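Kisance pairing fault

The Kisance pairing fault was a fault in the Kisance table-clearing robot, made by Trenanska and first put to use at the Starkcombe dining hall. The robot dropped, crossed or snapped chopsticks while gathering them from tables after meals. In the worst case it threw one. The name comes from the service log, where the robot recorded "pair OK" on grips that were not pairs at all. Also called the chopstick fault, or at Starkcombe just "the spill."

Background

Kisance is a two-armed robot on a wheeled base. Built to clear bowls, spoons and chopsticks after service and carry them to a wash cart. Bowls came first in development and worked well early on. Spoons were left in the bowls and moved with them. Chopsticks were added late, in the second software release, after the dining hall said it would not take the machine without them.

The motion was taught from recordings of people clearing tables by hand. A person gathers chopsticks in one hand and feeds them in with the other, pair after pair, without putting the bundle down. Trenanska copied that order of work: left gripper holds, right gripper picks. The planning software, called Raju, decided which pair to go for next and when the bundle was full.

Fault

Two things went wrong, and for some weeks they were treated as one.

First, the holding grip. Raju set the closing force of the left gripper by the number of pairs it believed it was holding. Each new pair raised the count, and the gripper opened a little to let it in and then closed again. If the right gripper came in with one stick in place of two, the count still went up by a pair. The left gripper then closed to a width for a thicker bundle than it had. The sticks hung loose. They slid out on the way to the cart, usually at the turn.

Second, the picking grip. Square-sided sticks lying side by side on a pale wood table are hard to tell apart from above. The camera software often read two touching sticks as one wide one, or took a line in the wood grain for the edge of a stick. In the first case the grip closed late and hard. In the second it closed on nothing, pushed down, and pressed against the tabletop until the force limit stopped it.

The force limit was the part that made it a safety matter. It was set for bowls. A bowl can take a good deal of push before anything moves, but a stick lying past the edge of a table can't. Pressed at the tip it tips up, and if the gripper is holding the middle at the same time it bends and lets go suddenly.

The June incident

In June, shortly after 2 in the afternoon, the robot was clearing a long table at Starkcombe with the hall still open. A pair of chopsticks stuck out past the table edge. The right gripper closed on one stick and came down on the other. The loose one flipped off the table and hit a kitchen worker on the cheek, below the eye. Small cut, no lasting injury. The robot logged the grip as good and went on to the next pair. The worker pressed the stop button on the base.

The stop button worked. But the left gripper opened when power was cut, as it was designed to do, and the bundle it was holding went across the floor. Marble, so the sticks went a long way. A second worker slipped on them while coming to help and was not hurt.

Both events went into a single report, which later caused some confusion about wether the slip was part of the fault. The final review counted it seperately.

Investigation

Starkcombe took the robot off the floor the same day. Trenanska went back through the logs and found 53 grips marked "pair OK" where the force readings did not fit a pair. Of these, 14 ended with sticks on the floor. Staff had been picking them up and had not reported most of them, the form being long and the problem seeming minor.

The review then compared the robot's motion with clearing done by hand, at the same kind of table, with bowls left where diners had them. The main differences were in timing and in how little force a person uses on the table.

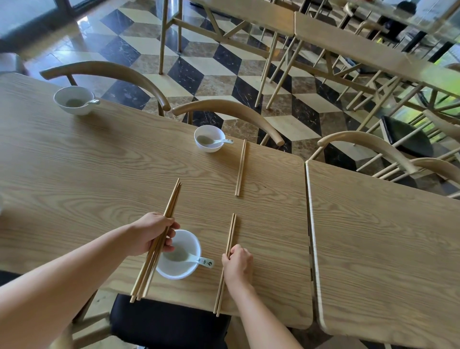

Clearing by hand. The left hand holds the gathered chopsticks upright over a rice bowl while the right rests on the next pair.

Points noted from the hand clearing:

The picking hand touches the sticks lightly before closing. Kisance went straight to a full grip.

The bundle is kept loose and close to the table, so a stick that slips does not have far to go. Kisance lifted its bundle high between picks to keep the camera view clear.

Sticks past the table edge are drawn inward or picked up from further along. The robot had no rule for the edge at all.

Changes

Trenanska issued a fix in several parts. The right gripper now closes in two steps, a light touch and then a hold, and measures width between them. A reading too narrow for a pair is logged as a single stick and the bundle count is left alone. Downward force while picking sticks was cut well below the bowl setting. Anything overhanging the table is skipped and left for staff.

The bundle limit was dropped to 6 pairs. Before the fix there was no fixed limit; Raju worked it out from the count, which was the number that couldn't be trusted.

The left gripper now stays closed on a stop. This was argued over. An open gripper is the safer state if a hand is caught in it, and the first version had been built that way on purpose. The compromise was a release lever on the wrist that works without power.

Return to service

The robot went back to Starkcombe for use after closing time only. Clearing during meals is still done by hand. No thrown sticks have been reported under the new software. Single-stick picks still happen, mostly on the pale tables by the windows in bright daylight, and the log now shows them for what they are.

Trenanska later offered a dark tray mat to lay under place settings to help the camera. Starkcombe tried it on 2 tables and sent it back.

See also

Gripper force limits
Protective stop
Raju (planning software)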